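The Gromardale seed library is open again, and what a comeback! Members in Plivcombe signed out 624 packets in the first five weeks – beans mostly, plus a run on old squash varieties from the Cieślak farm. Borrowing is free, with a limit of 30 packets per household, and all anyone has to do is bring some seed back in the fall. The Gikgate branch starts lending in August, with late greens and garlic first on the shelf. 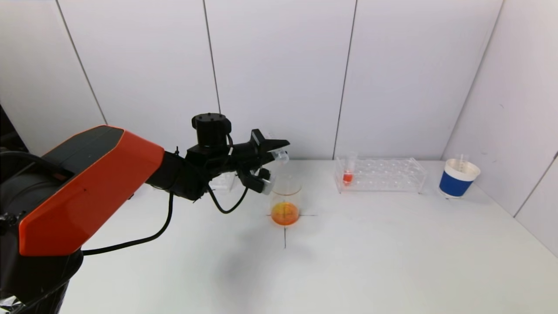

One borrower wrote in to say her beans were up already and she'd be back for squash.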